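In Praise of the Bare Table

My grandmother kept her kitchen table so crowded that we ate with our elbows tucked in like chickens, and for years I believed that was what a happy home looked like. Maybe it was! But I've come around, slowly and with a good deal of grumbling, to the view of my friend Mirjam Verschueren, who clears hers every night before bed.

I tried it myself last August, when the mail had piled up so high that I found a bill for $181 under a seed catalog (the catalog was from spring, I'm sorry to say). It took me most of an evening. The next morning I sat down with my coffee and, for the first time in ages, wrote a proper letter to my cousin in Trenberg, four pages, both sides.

I don't mean you should live like a monk. Keep a bowl out, or a plant, or whatever makes you smile when you walk in. 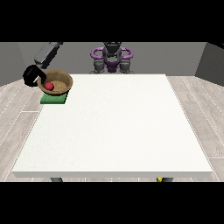

What I'm asking is that we stop treating the table as a shelf with chairs. A table is where people sit down together, and they'll do it a lot sooner if there's somewhere to put a plate. My kids have even started doing homework there again, though they do leave their pencils behind.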